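Morning rounds on the two-arm cell at Plorna

First thing, before coffee even, somebody pulls the cloth tight. Green cloth, black curtain behind. Ten minutes gone most days and the arms haven't moved yet.

The cell at Plorna is a tabletop rig in a back bay, two arms, bought through Zalteo last November and looked after by whoever has the early shift. No dedicated tech. There's a binder. The binder is coffee stained and mostly right.

Power on, wait for both arms to home, listen. That's the part the binder can't teach. A dry joint has a sort of chirp to it, you hear it once and you know it. Then the cables. Every loop gets a tug by hand, wrist first, because a loop that's too short pulls on the connector at full reach and you find out at 4 pm with a dead gripper.
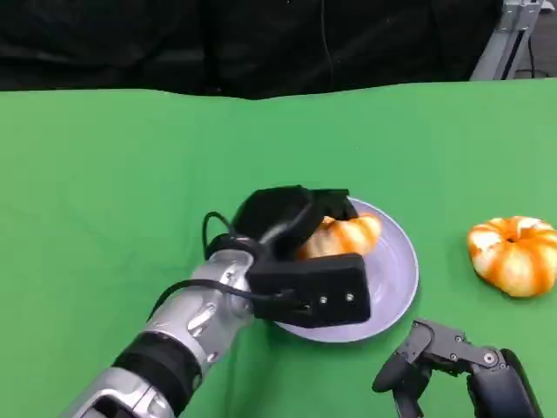
Pads are the real chore. Bogale, the shop that makes them for this cell, rates a set at 450 hours. Plorna swaps at 300. The rubber glazes over before it wears thin, and a glazed pad will hold a box all day and then drop anything curved. So the morning check is done on curved stuff, ribbed if possible. The striped pumpkins do nicely, orange and white, deep ribs, and the one on the lavender plate gives the gripper a raised rim to work around as well. Pad against the near side, fingers over the top. The two small silver screws on the pad are what you keep an eye on. They back out. Thread locker helps, too much thread locker and you're drilling.

The jointed hand on the other side is a different animal. More pins, more fasteners, more places for lint off the cloth to get in. It gets a soft brush and a blast of air, fingers open, then each one is run through its travel alone. Slow. Nobody likes this job and it gets skipped when orders are late, wich is how the first hand ended up in a crate to Groltanberg for a rebuild. It came back with new pivots and a bill that's still taped up inside the cabinet door.

Afternoons are quieter. Wipe the silver shells, alcohol on a rag, never sprayed. Check the curtain hasn't crept. Log the hours, initial the sheet, and if if a screw moved, write down which one. Next pad set is already in the drawer, bottom left, under the hex keys.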